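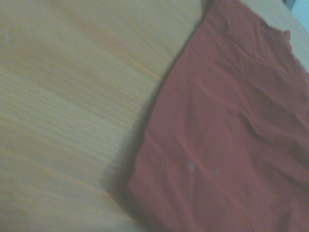 Red cloth on the demo table, wrist camera view.

Open day at Istgate – worth the drive, and what should I look at?

Posted by ukutari_fan in Robots & Automation > Visits and events

Hi all! The Istgate workshop in Clultbridge has an open day coming up in October, and I'm thinking of taking my two kids (nine and thirteen). It's 154 miles each way for us, so a full day in the car for what the flyer calls "live cloth handling and small arm demonstrations." I found the picture at the top in last year's visitor album and it got me hooked, because I sew and I know how badly fabric behaves even when you have two good hands and a table full of pins.

My questions, in no special order. Is the cloth demo worth seeing live, or is it over in a minute? Can you get close enough to see what the gripper is doing? Will a nine-year-old last the afternoon? And is there anything I should read first? I've only ever programmed a Ukutari kit, the little one with the plastic claw, and the most ambitious thing it ever did was drop a sock in a bowl.

Thanks in advance, I'm probably more excited than the kids are.

patchbay_mo
Helpful: 346

Go, go, go! I went last time and stayed until they started stacking the chairs.

The cloth demo was my favorite part of the day by a long way. A box is the same shape wherever you put it down, so the arm can learn one good grip and keep using it. A piece of cloth has a new shape every single time. Look at the creases in your picture, and that corner bunched up at the top right – a person sees a corner there right away and goes for it. A program has to work out which ridge is an edge, which is only a wrinkle, and where the fabric lifts enough to get a finger under. The presenter kept pulling the cloth flat and scrunching it up again so we could see the arm start from a different mess each time, and people were calling out where they thought it should grab. I was wrong nearly every time.

On getting close: there's a rope, but it's only a few steps from the table, and the views from the cameras go up on a big screen. My advice is to watch one round on the screen and the next one at the table. They feel like two different shows. From the wrist you get wood grain and wrinkles sliding past and not much else, and from the side you finally understand how the whole arm is reaching. This one is from the same album and has the side view, with the finger holding the cloth up in a little tent:

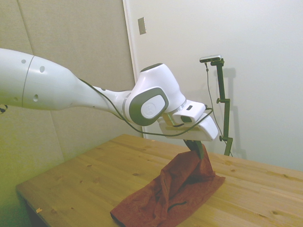

What to look for when you're there

Watch the moment of the pinch. Too high and the finger closes on air, too low and it presses into the table. Then watch the folds when the arm lifts, because the cloth spreads out and drapes however it likes and the next move depends on that. Also look for the cameras. In the side view there's one on top of the gripper housing and another on the dark green stand behind the table, and once you've spotted them you start guessing what each can see. My guess is the one on the stand does most of the work before a grab and the wrist one takes over at the end, but ask, they love being asked.

Questions I wish I'd brought: how many tries does a new task take before it works? (Somebody near me asked this and the answer was 2,000 for one of their folding tasks, and the whole row went quiet.) Does cloth color matter? What about a shirt with buttons?

For the kids, there was a hands-on corner where you steer a small arm yourself. Mine is ten and went back 3 times. Get there early, the line is long by lunch.

rivet_and_thread
Helpful: 3

Parking is bad. Use the lot behind the bakery.

Demo is fine. Slower than you'd expect if you've only seen videos, they don't speed it up. My brother-in-law got bored and went to look at the conveyor.

xue_board_user
Helpful: 154

Agree with most of the long answer, with a couple of additions since you've used a Ukutari.

You don't need to read anything first. But if the kit is still in a drawer somewhere, try having it pick up a dish towel before you go. Crumple the towel, pick a spot by eye, send the claw down, and see what comes up. Do it with the thirteen-year-old. You'll both arrive with real opinions about where to grab, and the demo gets a lot more fun when you've already lost a few rounds at home.

There was also a table run by the Xue board people, where older kids could change a few lines of code and see a small gripper open wider or close more gently. It's easy to walk past, it was tucked in beside the coffee. Ask them about closing speed, I got a great ten-minute answer with sketches on a napkin.

With a nine-year-old I'd do the hands-on corner first, then the cloth, then food. The talks after 3 in the afternoon are aimed at adults and the room gets warm. Bring a sweater for the main hall though, they keep the big doors open!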